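Still stuck on the two-arm box task, so adding to my earlier note. I'm driving both arms by remote in the sim, and my left hand keeps lagging behind my right — maybe 4 frames, maybe more. Huia Maihi says to reset the Plestance bridge between demos. I did, twice, and no change!
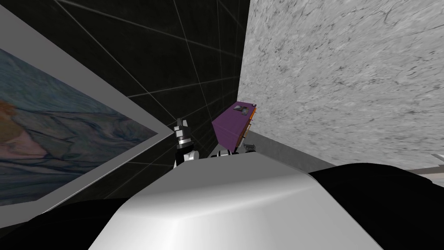
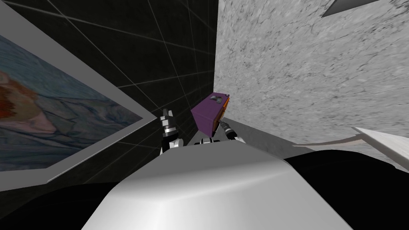
Praltodia, October

Kai, your offset of 30 helped a bit (thanks!), but demo 286 still wouldn't save. Do I toss the whole batch or can you trim the bad starts on your end? I've got some 50 more purple box runs to record and I'd rather not do them all over again.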